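Setting Up and Maintaining the Sketton Cell
Project report, Natália Šimek
22 July 2024

3. Cell layout

The Sketton cell is a simulated copy of the sorting station our group planned in March. One white arm is mounted on a gray pedestal, and a caddy with three blue bins sits on the same mat. My part of the project was the setup of the cell and the upkeep of its settings file.

The caddy was the first problem. In the early version its position was typed in by hand, and every time the mat was moved the caddy stayed behind. I attached both the caddy and the pedestal to the mat's own origin — a small change, but it fixed most of our reset errors. The gap between the caddy and the pedestal is now stored as one value in Riltel, our settings tool. 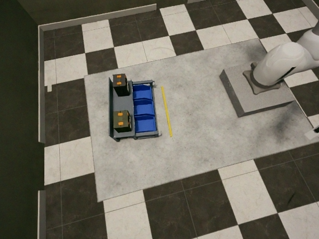
How often does the cell need to be recalibrated?
Once every 40 resets, and also after any edit to the pedestal position.

The calibration routine sends the arm to its home pose and compares the joint values with the saved ones. If they differ, the log gets a warning and the run stops. We ran 2,000 resets on the final version, and 140 of them stopped this way. Most came from one wrong joint offset, left over from the Steinbach arm model we used before. I corrected the offset but did not have time to repeat the full test.

Collision shapes for the bins are covered in section 4.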